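Notebook > Sim bench > Visits
3 min read

May 25, 2023

Open day at Drarkville, sim bench notes. Writing these up while my voice comes back (I talked for most of the afternoon!).

We had the Cunusine build up on the big monitor and Tsehay on the keyboard. I'd planned to start with the slides, but the first group walked straight past me to the screen, so slides got dropped and we went right into the hand view. Much better. Keep it that way for July. 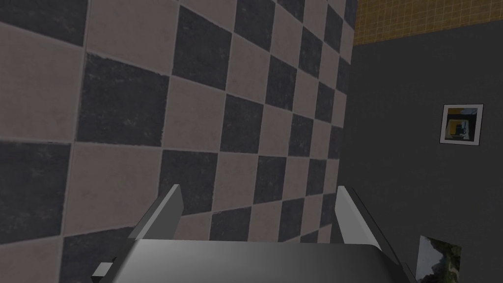

Hand view in the checker room, fingers open.

Most asked question, by a mile: "is that the floor or the wall?" Fair enough, with the view tipped over like that the checks could be either, and even Getachew had to stop and think. I told people to find the two pictures hanging on the plain gray part and work out which way is up from those. Worked for the adults. The kids just tilted their heads.

Second question was why the gripper looks so plain next to the tiles. Mihret took that one: flat shading on the hand keeps the frame rate up on the loaner machine. We're at 30 on that box and I don't want to go lower with people watching. She also wants to swap the yellow tile for something coarser, the fine grid goes soft at a distance. I kind of like it. To be argued.

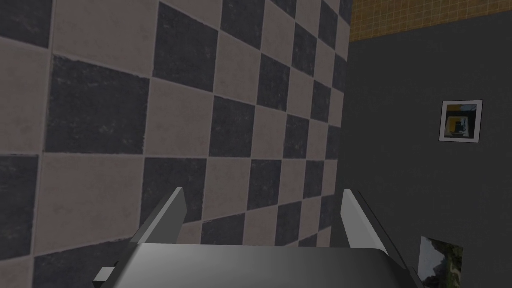
Nahom asked if we could run the same poses with random wall textures, and yes, we can, the Ghumman config already has a switch for it, I just never turn it on for visitors. He's going to queue 200 resets tonight and see if the pose estimate wanders. My bet is the checks are making life too easy for it, all those nice corners. Tolera bet against me. Loser buys coffee.

To do:
- print a "which way is up" card for the bench
- ask Zenel about a longer monitor cable, I nearly went over ours twice
- bind open/close to bigger keys
- seed 162 still throws the arm warning at startup, Tsehay has the log

Need to eat something now. More when Nahom's resets are in.

Recent entries
Ghumman config cleanup
Tile textures, second try
Monitor cable (again)
Packing list for the July visit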